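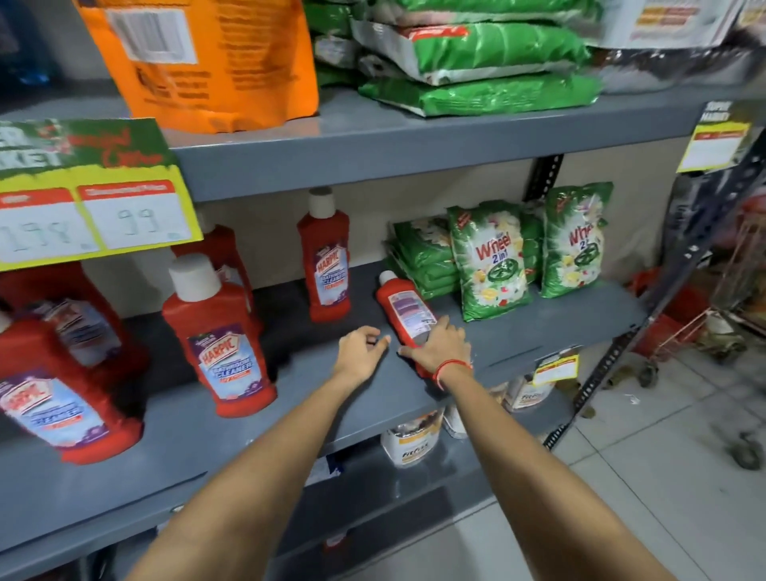

What happens to the cleaning aisle at Naseri when the store moves across the street?
It goes along too, shelf by shelf, and it will be the first section to open in the new space.

August 25, 2021

By Bahman Akbari

If you have been buying your soap and your scouring powder at the Naseri store in Flatirholm for any length of time, you probably know the household cleaning section better than you know some of your cousins. It has been in the same back corner for 14 years, just past the rice and the cooking oil, and plenty of people in this town could find the bathroom cleaner there with their eyes shut. Well, they will have to learn a new route, and the store would like everybody to know it is going to be all right.

Naseri is moving into the former Gudby furniture showroom directly across the street, a building that has been sitting quiet for longer than most of us would like. The new space gives the store 155 feet of shelving for cleaning goods alone, compared with 80 feet in the old corner, and Fereshteh Dehghan, the manager, is as pleased about those extra feet as some people are about a new grandchild.

"We have been stacking things two and three deep for years," she told me, walking quickly, the way she always does. "You would come in for a dish soap and have to move four other things to get to it, and then you would put them back wrong, and I would come along behind you and fix them. I love my customers but I have been fixing that shelf since I started here."

The staff have been going through the aisle a section at a time, setting bottles straight, pulling the labels around to the front and deciding what should live next to what. Bathroom cleaners are in the middle, where most people can reach them without stretching or kneeling. The red bottles of Harpic share their shelf with green packets of detergent, and that particular pairing has apparently been the subject of a good deal of friendly debate in the break room. Dehghan would like the laundry things to have a stretch of their own. Others on the staff feel that people who come in for one usually want the other, and why make them walk? For now the two are still neighbors.

Shoppers who like a bargain (and I have yet to meet one in Flatirholm who doesn't) will want to look at the price cards while this is going on. The bathroom cleaner shelf has an offer sign on it with the prices written in by hand, 198 on one card and 99 on the other, the second of those under a heading for the discounted price. The handwritten cards are a habit at Naseri, and I asked whether they would survive the move, half expecting to hear about printed labels or little screens. They will survive. Dehghan said she can read her own writing from the far end of the aisle and has never been able to say the same for a printed label.

There is a lot to carry. The store has almost 300 different cleaning products on its list, when you add up all the sizes and scents, and every one of them has to be checked, wiped down, boxed and walked across the street. The boxes are being packed by shelf, top, middle and bottom, with the shelf written on the side, so that whoever opens one on the other side knows just where it belongs. Anything with a loose cap gets tightened before it goes in, and the liquids travel standing up. I was told there was an incident with some floor cleaner during the last big rearrangement, back in January, and that the storeroom smelled of pine well into spring. People were very nice about it, but it has not been forgotten.

The metal shelving units are making the trip as well. There was talk at one point of buying new ones, and a catalog went around, but the old ones are sturdy and everybody agreed the money would be better spent on lighting. The new aisle will be wide enough for two carts to pass each other, which regular customers will recognize as a real change from the present arrangement, where one person generally has to back up as far as the paper towels and wait.

A few small things to know if you plan to stop in during the next couple of weeks. The old store stays open while the packing goes on, with its usual hours. If the item you want isn't on the shelf, please ask at the register before giving up on it, as it may well be in a box ten steps away and the staff are happy to open one. Alta, the hardware shop next door, has agreed to let Naseri customers use its parking spaces in the evenings, and both stores ask that people leave the loading door clear, even if they are only running in for a minute.

The cleaning section opens first in the new building, followed by paper goods and then the groceries. I asked why the mops and sprays should get to go ahead of the bread, and Dehghan gave me a look that suggested the answer was plain enough. The old showroom needs a thorough scrub before any food goes into it, and she would like the supplies to be close at hand when that starts.

She did have one request for her regulars. If you pick up a bottle to read the back of it and then change your mind, she would be very grateful if you would put it back standing up, with the label facing out. Suggestions about where things should go in the new aisle can be left in the box by the register through the end of the move. There were a good many slips of paper in it when I was there, and at least one of them was about the detergent.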